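Flood warnings in Fodbridge: your questions, my answers

I've been looking after this page since the river came over the playing field, and the same questions keep landing in my inbox, so I've put them all in one place. I'm not a hydrologist - I just live near the water and have read far too many leaflets. If an official warning says something different from me, go with the warning!

What's the difference between a flood alert and a flood warning?

An alert means flooding is possible, so get ready. A warning means flooding is expected, so do something now. There's a third level, the severe warning, which means danger to life. If you get one of those, stop reading web pages and follow what you're told.

How much notice will I get?

It depends which bit of water you're worried about. The main river is fairly slow to make up its mind, and we usually get a good few hours. The brook behind Penora Lane is another matter. It drains a steep little valley, and a heavy summer storm (June is often a bad month for them) can fill it before anyone has had time to send a message. If you live on the Lane and it's been hammering down for a while, please don't wait for your phone to buzz.

I'm up the hill. Can I ignore all this?

Mostly, but have a think about surface water. That's rain that can't get into the ground or down the drains quickly enough, and it'll happily run down a driveway and in through a garage. Our worst-hit house last time was number 111 on the top road, which is nowhere near the river. The gully outside was full of leaves.

What should go in a flood bag?

Mine has a torch, spare batteries, a phone charger, a change of clothes, tablets for a few days, cat food and a plastic wallet with the insurance papers in it. I keep it on a hook upstairs. For years I kept it in the cupboard under the stairs, and then one evening I pictured myself wading in to fetch it and moved it on the spot.

Are sandbags any good?

They're all right. They slow water down but they do let it through, and they're heavy, and once they've been in flood water they're filthy and need getting rid of properly. If you can afford a fitted door barrier, I think you'll be happier with that. Ours is a Wikström and cost 498 pounds for the front door, which made me wince a bit. Practise putting it in on a dry day. My first go took most of an afternoon and some bad language.
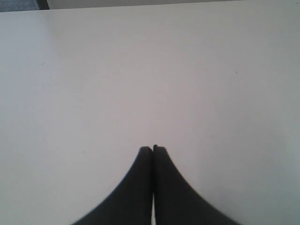 Sandra Dunmore wrote in to say that I'm being unfair to sandbags, and that hers kept the kitchen dry when she laid them over a sheet of heavy plastic with the joints staggered like brickwork. She also says to block the downstairs loo, which I'd forgotten to mention. Thank you, Sandra - I've added it below.

Can water come up through the toilet?

Yes, sorry. When the sewers fill up it has to go somewhere, and the lowest toilet or shower in the house is often the first place you'll find out. You can have a non-return valve fitted by a plumber. If you haven't got one, a sandbag or a filled rubble sack in the bowl is better than nothing.

When should I turn off the gas and electric?

Before water comes in, if it's safe to get to them. Never touch anything electrical while you're standing in water. Find out where your switches and stopcock are this week, and stick a label on each so that anyone in the house can do it.

Is it safe to drive through?

Please don't. You can't tell how deep it is or whether the road's still there underneath, and moving water will shift a car much sooner than you'd think. The dip by the Erurel works catches somebody out nearly every winter. Go the long way.

How do I sign up for the phone messages?

Ring the council's main number and ask for flood warnings, or pick up a form at the library. Valter Sæther has gone through the form with me and says to put a landline down as well as a mobile if you've still got one. There are 4,000 homes in the parish and I'd love every one of them on the list.

Where do I go if I have to leave?

The school hall is the rest centre, and it opens as soon as a severe warning is issued. Dogs are fine on a lead. The car park gate is locked at 11 at night on ordinary days, but it stays open whenever the hall is in use.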